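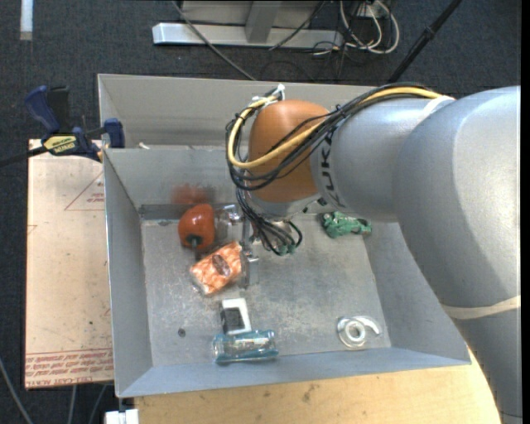

Wedding and event planning, week 2 notes. Topic: the run sheet, and who owns it. Run sheet = one page, minute by minute, everybody works off the same copy. Caterer, DJ, venue, photographer. Also cables, since half of you skipped that part of the reading — a yellow one hanging in a wide loop next to a bunch of thin black ones, fine around a machine, not fine next to a dance floor. Put cable runs on the floor plan before the tables go in. Ask the DJ where power is coming from.

Working case: Brimo reception, Kikatley Hall, 300 guests. Room is 1,366 square feet plus the terrace. Do the math yourselves, terrace is not optional. Rain plan required.

Timing blocks (copy these down)
Load-in, 2 hours before doors. DJ and florist together, caterer uses side door
Sound check done before first guest, no exeptions
Cocktail hour. Background music only
Entrances. Names checked for pronunciation the day before, in writing
Dinner. Toasts between courses, not during
First dance, parent dances, open floor
Last song agreed with the couple, NOT picked on the night

Buffer: 8 minutes after every block that involves moving people. Students always leave this out. Old people, kids, coats, the bar line.

Vendors. Wasilewska does the catering in the case, Trikovico the lighting. Read both contracts in the packet. They disagree about load-out, one says venue must be clear at midnight and the other bills overtime from 11:30. Find the clause, bring it to class.

Music lists. Must play, may play, do not play. Keep the must play list short or the DJ can't read the room. Do not play list gets followed even if a guest begs.

Announcements: who has the mic, and when. Write it on teh run sheet. One person cues the DJ, usually the coordinator. Never the couple.

Due 1/31/20: your own run sheet for the Brimo case, one page, plus floor plan with power marked. Typed please. Late ones lose a grade.

Next time — deposits and cancelation terms. April case is in the back of the packet.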